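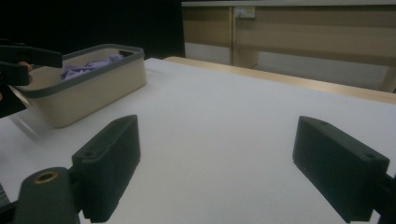
Devolver la ropa no sale gratis

El miércoles me pasé la pausa de la comida haciendo cola con un paquete debajo del brazo. Dentro iban dos pantalones idénticos, uno de mi talla y otro de la siguiente, y los dos me quedaban fatal. Delante de mí, una chica con tres bolsas de Hapeta. Detrás, un señor con una caja enorme que iba empujando con el pie. Y pensé: ¿en qué momento hemos decidido que esto era cómodo?

Reconozco que soy de las peores. Pido a las once de la noche, desde el sofá, con un ojo en la serie, y pido de más porque total, luego se devuelve. En mi casa hay un rincón del pasillo que ya llamamos «el muelle de carga» (mi hijo le puso hasta un cartel). Así que no vengo a dar lecciones, vengo más bien a quejarme de mí misma en público, que también desahoga.

El caso es que Tustard anunció en mayo que empezará a cobrar dos euros por cada devolución y se ha montado una buena. Que si es un abuso, que si nos engancharon con lo gratis y ahora nos pasan la factura. Y oye, algo de razón hay – nos engancharon, eso es verdad. Pero a mí los dos euros me parecen bien. Me parecen hasta pocos.

Una prenda devuelta no vuelve sola a la percha. Viaja en furgoneta, pasa por un almacén, alguien la saca de la bolsa, la mira por delante y por detrás, le busca manchas de maquillaje, la dobla otra vez y decide si se puede vender. Todo eso por una camiseta que yo pedí en tres colores sabiendo perfectamente que me iba a quedar la negra, porque siempre me quedo la negra.
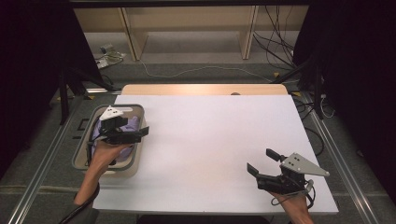 En Rillham, donde vivo, quedaba una tienda de ropa de las de toda la vida, con probadores de cortina y una dependienta que te decía sin piedad que ese corte no te hacía ningún favor. Cerró hace un par de inviernos. El local sigue vacío y piden 2.863 euros al mes por él, que ya me dirán quién vende calcetines para pagar eso. Yo fui de las que lloraron el cierre, y también de las que llevaban un año entero sin entrar. ¡Un año! Tenía mucha cara.

Después de la cola me dio por repasar mis pedidos y sumar lo que me habían reembolsado desde enero: casi 4.000 euros. No gastados, ojo, reembolsados. Dinero que salió de mi cuenta, se dio un paseo y volvió, a veces al cabo de semanas. Solo un abrigo de Sterkton que costaba 335 euros y que no pensaba quedarme ni loca lo tuve colgado en la puerta doce días «por si acaso». Me lo probaba con el pijama.

Me dirán que para quien vive lejos, o no encuentra su talla en ninguna tienda, o no puede moverse bien, devolver gratis es lo único que hace posible comprar. Y ahí sí que me callo. Para esa gente me gustaría que hubiera excepciones, o una primera devolución gratis, o tallas que significaran lo mismo en todas partes (soñar es gratis, eso todavía). Una 40 no puede ser tres tallas distintas según la etiqueta.

Pero los demás, los del «me lo pido y ya veré», podemos pagar el capricho. Yo de momento me he puesto una norma: dejo las cosas en el carrito hasta el día siguiente, y por la mañana, con el café, miro a ver qué era aquello. La semana pasada había una falda de lentejuelas y un chubasquero amarillo. El chubasquero me lo he quedado.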